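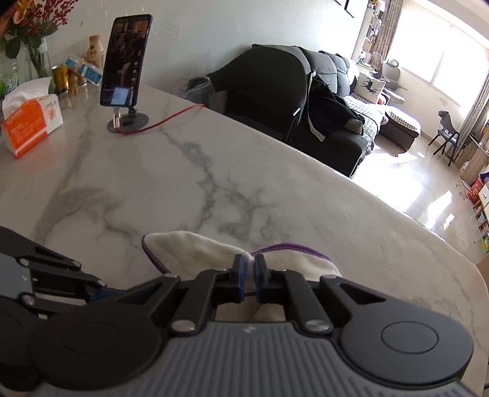 How Do You Test a Robot Gripper?
A Tristunska Learning Page for ages 9 to 12
Dec 18, 2022

A gripper is the part of a robot that takes hold of things. Your hand has five fingers and a lot of joints. Many grippers have two stiff fingers, called jaws, that move toward each other and away again. That is enough to pick up a block, a cup or a sock. It is not always enough to do it well.

People who build robots have to choose which gripper to use. To choose, they test several and write down what happens. This page explains how such a test is done.

Grippers you hold yourself

A gripper does not have to be on a robot arm. Some are made to be held by a person. The person squeezes a handle or a trigger, the jaws close, and a camera on the tool records the view. The person's arm does the moving that a robot arm would do later.

Testing this way is quick. An arm has to be bolted down, wired up and programmed. A hand-held gripper can be used at a kitchen counter. It can also be used on ordinary things such as washcloths, spoons and boxes.

The jaws and the linkage

The jaws have to move somehow. In many grippers they are moved by a linkage. A linkage is a set of stiff bars joined by pins. Each bar can turn around its pin, but it cannot bend or stretch. When one bar is pushed, the others have to follow.

Scissors are a simple linkage with one pin. A folding umbrella has a linkage with many pins. In a gripper, the bars are arranged so that one push moves both jaws. In some designs the two jaws also stay parallel, like the two sides of a doorway. Parallel jaws press evenly on a flat object. Jaws that swing like scissors press harder in one place than in another.

The pads

Look at the inner sides of the jaws in the picture. Each has a blue pad. The pad is the part that touches the object, so it has a large effect on the result.

Pads work by friction. Friction is the force that resists sliding. Put your palm flat on a table and push it sideways. The drag you feel is friction. Press down harder and the drag gets stronger. A gripper does the same thing. If it squeezes harder, there is more friction and the object is less likely to slip. If it squeezes too hard, a soft object may be crushed.

A pad with more grip needs less squeeze. That is why testers try different pads on the same jaws before they try a whole new gripper.

Why cloth is a hard test

A wooden block has the same shape before and after you pick it up. Cloth does not. Pinch a towel and it puffs up in folds on both sides of your fingers. Lift it and the rest hangs down in a new shape. A robot that has planned where the corner will be may find it somewhere else.

Cloth is also thin. The jaws must come close to the table to catch it, and they must close almost completely to hold it. Two layers may be picked up when only one was wanted. An edge with stitching along it is thicker than the middle, so it can feel different to the gripper. Testers often do edges and middles as two separate tests.

A fair test

Suppose we want to compare two grippers, the Pemton and the Hamdan. The Pemton has smooth pads. The Hamdan has pads with small ridges. A fair test changes one thing and keeps the rest the same. Both grippers get the same cloth, on the same surface, with the same starting fold. The same person does the lifting.

One try is called a trial. One trial tells you very little, as anybody can be lucky once. We did 30 trials with each gripper. A trial counted as a success if the cloth was lifted clear of the counter and held for 3 seconds. Anything else counted as a miss - even if the cloth fell right at the end.

The rule for success must be written before the first trial. If it is written afterward, the tester may be tempted to pick the rule that makes a favorite gripper look good.

What the camera adds

A score sheet says that a trial was a miss. It does not say why. The recording may show that one jaw touched the cloth first and pushed it away, or that a fold slid out from between the pads.

Recordings can also be used to teach a robot. A computer program studies many of them and learns which movements usually go with a good grip. The collection at our Lultton workshop held 961 recordings when this page was written, and 560 of them show cloth. The others show hard objects.

It helps if the recordings come from different rooms. Daylight from a window looks different from lamplight, and a shiny counter looks different from a rug. A program that has seen only one room may do badly in the next one.

Try it at home

You will need two clothespins, a washcloth, a rubber band cut into short pieces, and some tape. Ask an adult before you cut anything.

1. Leave the first clothespin as it is.
2. Tape a piece of rubber band to the inside of each tip of the second one. These are your pads.
3. Lay the washcloth flat on a table.
4. Pinch the middle with the first clothespin, lift, and hold it still. Write down whether it slipped.
5. Flatten the cloth and do the same with the second clothespin.
6. Repeat until each has had ten trials.
7. Do the whole test again at the edge of the cloth.

Words to know

Friction: the force that resists sliding.
Jaw: one of the stiff fingers of a gripper.
Linkage: stiff bars joined by pins so that they move together.
Pad: the part of the jaw that touches the object.
Trial: one try in a test.

Next page, in January: How a robot arm knows where its own elbow is.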